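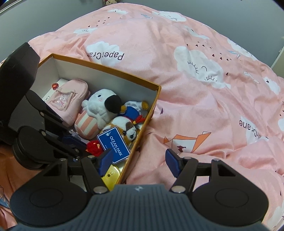 Box of soft toys and keepsakes on the pink duvet.

4 min read

April, a bit after nine in the evening

Picking up where I left off with the Hakville pack. The kick folder is finished, or finished enough that I've told myself I'm not allowed to open it again until the claps are sorted. I went back over the low ones this afternoon on the little speakers and then on headphones, and the two that had been bothering me (the boomy pair in F) were ringing on far too long after the hit. Shortened the tails to 300 ms with a gentle fade and they sit so much better under a bassline now. I do love it when the fix is that small!

Total count is at 636 files, loops and one-shots together. I'd guess a good chunk of that will go once I'm being strict, as there are whole runs of hats where I can't tell one from the next, and if I can't I don't see why anyone paying for them should have to try.

Bass loops: spent most of the session here. The patch I've been calling Trurklow is still my favourite thing in the whole pack, a growly mid-range sound with a slow filter wobble on it, but it was eating the kick alive. Tried sidechaining and it pumped in a way I didn't care for, so I went the boring road and cut the low end out altogether, then layered a plain sine underneath on its own track. Bounced three versions: full, top only, sub only. Colleagues, if you're reading this, please have a listen to the top only one with the pluck loops, I think there's a tune in there.

Synth loops: the Mai set is the bright, colourful, bouncy stuff, all major sevenths and little bell sounds. There was a nasty whistle poking out of the lead at 2955 Hz, which I chased for far too long thinking it was the reverb. It was the chorus. Narrow cut, chorus turned down by half, whistle gone. I've left the reverb as printed on the loops and made dry copies as well, because I remember how cross I used to get with packs where everything came drenched and you couldn't do a thing with it.

Tempo: everything is at 128 except the Flultville folder, which is at 68 and really belongs to a different mood altogether. I went back and forth on whether to leave it out. It's slow and a bit wonky, with tape hiss all over it, and next to the big room stuff it sounds like someone has opened a door into another flat. I'm keeping it for now as a bonus folder and will see how I feel once I've had a proper sleep and my ears have come back.

Naming: still a mess. Some files have the key at the front and some at the end, and a few have no key at all. Settled on pack, type, name, tempo, key, in that order, with underscores and no spaces. I'll run the batch rename on a copy first, having learnt that lesson on the last pack, when I flattened every folder into one and spent a whole evening putting them back.

Still to do:
check loop points on the long pads, at least one clicks
claps, all of them
re-export the riser that clips near the top
MIDI for the Mai chords
demo track, even a rough one

For the demo I'm leaning towards Trurklow for the drop and one of the Flultville pads slowed right down in the break. Rendered a quick sketch and the break is lovely, though the drop comes in flat after it. Might need a fill, or just a bar of nothing. Will try both.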